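Umia gripper - notebook
December 29, 2021

Jaws back on after the pad swap. Blue pads both sides now, screwed down, pivots checked twice. Old pads went slick after 187 cycles on the Sutcliffe jig, not worth saving.

Opening: full open is fine by eye. Closing still lags on the left by a hair. Tried 30 more cycles, same. Suspect the linkage pin, not the motor - swapped pins left to right and the lag moved with it. So new pins. Brornon have them, order 2.

Soft grip test today: tissue packs. Limit at 300 in the config crushes a full pack, dropped it until the corners stayed square. Did not write the number down, its in the commit. Ynyr Rowlands wants the same test on socks and a phone before anybody calls it done. Fair.

Motor notes: shaft end needs a flat filed on it or the coupler will walk again. Keep cable coiled, last time it snagged and pulled the conector half out.

To do
- pins
- file flat
- re-run Horis script with the slow close
- label the spare jaws!! still the September ones in the same bag

Filed under: Builds / Grippers

Recent entries
Horis script, slow close
Pad glue vs screws
Sutcliffe jig rebuild 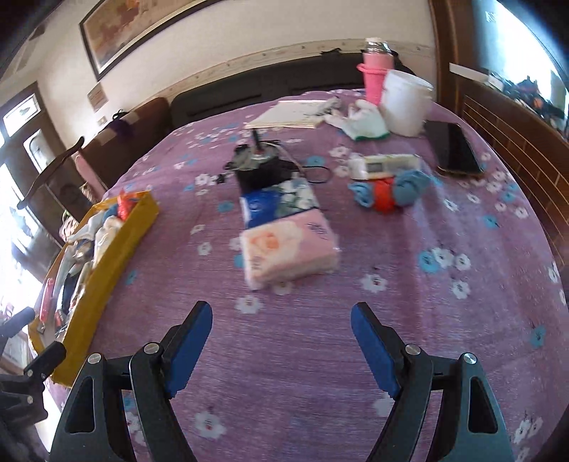 Jaws wide open, tissue packs and motor ahead of them.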